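论坛首页 > 底盘与悬挂 > 后桥与减震 > 求助

后减震下支架外移焊接,角度变化会不会影响阻尼?

Maritza Huamán
发表于 23 Jun 2021

车是 Zurari 两门短轴,后整体桥,四连杆加横拉杆,弹簧升高 2 英寸,轮胎 35 寸。减震器是 Bredia 的单筒氮气款,全伸长度 615 mm,上支点用原厂位置,没有动过。

问题出在下支点。原厂下支架焊在桥管下方,吊耳比桥管底面还低一截,过石头时经常先挂到它。右侧支架已经有变形,螺栓拆下来能看到弯曲痕迹。我打算把支架切掉,重新焊到桥管后侧偏上的位置,让螺栓中心高于桥管底面。

这样改之后减震器会比原来更向后倾斜,静态长度也会变短。我用角度尺量过,按新位置,减震器与垂直线的夹角是 24 度。想确认三件事:

一、这个角度下阻尼损失是否明显,需不需要重新调阀片。
二、下支点抬高后,压缩行程不够,是加长缓冲块还是抬上支点。
三、桥管上直接焊接会不会引起变形,半轴油封要不要先拆。

车还在架子上,支架暂时没切。
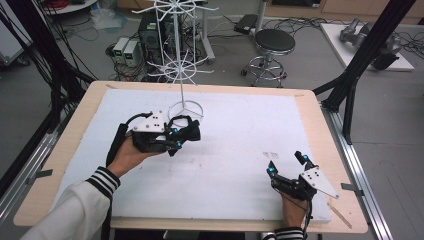
工作台,台面铺白色泡沫板。

补充一点:缓冲块目前用的是原厂橡胶件,压到底时减震器活塞杆还有余量,具体余量没有记录。横拉杆支架四月份已经加强过,这次不动。

Tjoa_后桥

24 度可以用。我的车比你这个还斜,跑了两年没问题,别想太多,焊就是了。记得买好一点的焊条。

Alun Dafis

分开说。

角度。减震器的有效阻尼与夹角余弦有关。速度要乘一次余弦,力换算回车轮方向再乘一次,所以按余弦平方估算。24 度的余弦是 0.914,平方后 0.835,即相对完全垂直安装损失 16.5%。你要比较的是改装前后的差值,所以先把现在的夹角也量出来。如果原来是 15 度,平方值为 0.933,改后大致再少一成。Bredia 单筒款如果带外部调节,调硬一两档可以补回来,不必拆阀。没有外部调节就先装车试,回弹发飘再考虑换阀片。另外,夹角随行程变化,单侧压缩时桥还会侧倾,静态值只能作参考。

行程。下支点抬高多少,减震器在同一车身高度下就缩短多少(倾斜后略有出入)。顺序应该是先拆弹簧,用千斤顶把桥顶到缓冲块完全压实,左右交叉各做一次,量上下支点中心距,再和减震器全缩长度比较。中心距至少要比全缩长度多 15 mm。不够就加高缓冲块,代价是损失上行行程。抬上支点要动车架横梁,还要避开油箱和排气管,工作量大得多。下行方向也要查:支点抬高后,桥能下垂得更多,弹簧可能脱座,制动软管和横拉杆球头可能先到极限,必要时加限位带。615 mm 的全伸长度配 2 英寸升高,我怀疑改完之后下垂过量,这一项优先查。

焊接。桥管会变形,只是程度问题。支架先点焊定位,左右对称、分段跳焊,每段不超过 25 mm,段与段之间让桥管冷却到手能摸。不要用水冷。半轴和油封建议拆掉,焊渣和热量都可能伤到油封唇口。差速器通气管保持畅通,桥油放掉。搭铁夹在桥管上靠近焊缝处,不要夹在轮毂端,否则电流会经过轴承。蓄电池负极断开。

支架板厚不低于 6 mm,做成双耳包住桥管外圆至少三分之一,下缘带斜面,以后蹭到石头能滑过去。Dumix 有现成的焊接支架,孔径要核对螺栓规格,他们的孔比原厂大一号,需要配衬套。单剪安装不要考虑,螺栓迟早会再弯。

Tjoa_后桥

楼上说的限位带我没装,软管也没断过。不过我的减震比较短,不一定能参考。

Maritza Huamán

收到。现在的夹角量出来是 17 度。先拆弹簧测交叉压缩,测完再决定缓冲块高度。制动软管目测余量偏小,准备一起换长的。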